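Stiresberg shop puts its robot money into simulation first

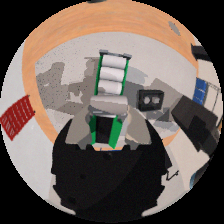 A rendered view from the arm in the simulated cell, with the green roller rack directly ahead of the gripper.

1st February

I went into the Stiresberg budget meeting expecting an argument over which robot arm to buy. I came out two cups of coffee later having heard almost nothing about arms and an awful lot about racks, floor space and who pays for spare fingers. I loved it, but I'm the sort of person who reads the back pages of equipment catalogs.

The news first. The Stiresberg parts shop has signed off on 7 months of simulation work before it spends anything on hardware for its new handling cell. The project is called Tagle, and the whole cell is being built on a computer, floor and all, so the team can move things around and try out reaches without bolting anything down. A decision on the real equipment comes after that, with a short list of two suppliers still in the running, Grulto and Gilletov.

If you've ever had to put a purchase like this through, you'll know how strange that order of things looks on paper. Usually the arm gets picked first (it's the exciting part, and it has the biggest number next to it) and everything else gets squeezed into whatever is left over. The shop did it that way on its last cell. The arm was fine. The stand it sat on had to be rebuilt, the fence had to be moved, and the grippers came out of the maintenance budget, which made for a very frosty spring.

So this time the planners have split the request into separate lines. There's one for the arm and controller, one for the gripper and fingers, one for racks and fixtures, one for cabling and guarding, and one for training. Training used to be buried under "other." I asked why it got its own line and was told that people kept spending it on cables!

The rack line is the one that got everybody talking. In the simulated cell the team has been working with a tall green-sided rack with white rollers between the rails, and there's a lot riding on it. If the arm can work with a rack like that where it stands now, the shop can plan on a shorter arm, and the price difference would cover a good part of the fixtures. If it can't, they either buy more reach or give up some of the floor they wanted for carts. You can see why they'd sooner find out on a screen.

I got to spend part of the afternoon with the simulation up on the big monitor, and it's a funny way to look at a workspace. The view is round and very curved, so an orange band with a wood-like look bends right around the gray floor, and you get a red grid panel leaning in on one side and a blue panel on the other. It took me a minute to get my bearings. The green fingers on the gripper helped, and after a while I stopped noticing the curve at all and started having opinions about where the carts should go. No one had asked for them.

Fingers are a budget item all by themselves, by the way. They wear, they get knocked, and a different part usually wants a different shape. The plan is to put $500 aside for printed trial fingers and hold off on the machined ones until the shapes settle. There's another $1,000 penciled in for test fixtures, and I do mean penciled, in the margin of the spreadsheet printout, with an arrow. Whether that arrow makes it into the final version was still being argued over when I left.

Now for the part that should interest anyone else trying to plan one of these cells. Both suppliers were asked to quote on the same layout, and both were asked to price the gripper separately from the arm. Grulto did it straight away. Gilletov came back with a bundle, was asked again, and has since broken it out line by line, so at least now the two quotes can sit side by side. I was shown the headings and not the totals, so please don't write in asking which one is cheaper. I don't know! I tried to read it upside down across the table and got as far as the word "freight."

Freight is worth a mention too. So are the service visits, the software license that renews every year, and the electrician. The last cell went over on exactly those things, and this time each one has to have a written price before the request can go up for approval. It sounds fussy until you've had to go back and ask for more money after the crate is already on the dock. I've done that once, for a label printer, and I still think about it.

Not everyone is sold on the schedule. A few people on the floor would like a real arm in the building sooner, even a used one, to get a feel for it while the simulation work goes on. I have some sympathy. A rendered floor doesn't have a forklift coming through it at lunch, and a rendered rack never gets loaded crooked by somebody in a hurry. The planners agreed to look at renting, and there's a line for that now too, with no figure in it yet.

My own two cents: I'd keep the simulation time and put something real in the rental line, even if it comes out of the fixture money. But I don't have to defend the spreadsheet, so that's easy for me to say.

The next review is set for the end of February, when the team will show the reach trials and say whether the rack stays where it is. Supplier quotes are good until then, and both firms have been asked to hold their prices a little longer in case the answer is no. I'll be there, probably near the coffee, and I'll post the layout decision when there is one. If your shop has been through this and you've got a budget line you wish you'd had from the start, send it in, and I'll pass the good ones along to the Tagle team before they meet.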